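11/25/22

Stayed up way too late again and I have paint under every fingernail, so this will be short (it won't be short, I know me). The whole house smells like leftover gravy and primer. I finally got the big worktable up off the sawhorses in the back room and gave the top its second coat, and I'm so happy with the color I keep walking back in there just to stand and look at it! Teal, but the greener kind. Farzana said it would look like a dentist's office. She came by after lunch to return the pie dish and stood there with her coat on and then said, okay, fine, it's nice.

The tabletop is the old door from the Bastham house. I've been dragging that door from place to place since February and I was this close to putting it out on the curb. I sanded it with 40 grit first, which was a bit rough on it, and then went over it with 400 until my arm felt like a noodle. Costel lent me his sander for the first part and then I did the rest by hand in front of a movie, dust all over the rug. I need to vacuum that rug. I said that yesterday too.

Aurelia called from Bălan in the middle of the second coat, of course, so I talked to her with the phone wedged under my chin and a roller in my hand. Her mother is doing better, eating again, complaining about the neighbors. She wants me to mail her the soup recipe, on paper, with a stamp. I'm going to do it tomorrow if I can find the card.

Moved the shelves in too. The left one leans. Barrett told me to fold up some cardboard and stick it under the front foot, so that's what's holding it up for now, a piece of a cereal box. All the jars of screws are back on it, plus the good scissors, which were in the bathroom for some reason.

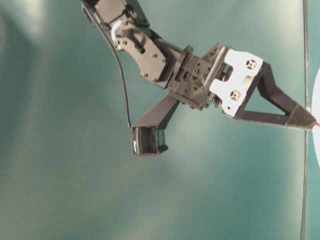
How long should I leave the paint before I put anything heavy on the table? The can says 24 hours between coats, but Revathi painted her kitchen counter last year and she says to wait a full week before setting down anything with weight to it, so I'm going with a week for the sewing machine and the toolbox.

I also want a lamp for that corner. The one overhead light is no good once it gets dark, and it's dark by dinner now. There was one I liked at the secondhand place in Totville with a bendy neck, but I talked myself out of it and now I'm sure it's gone. Might drive over and check anyway. Need stamps, vacuum bags, and more of the little felt pads for the chair legs.

Okay, bed. My shoulder is killing me.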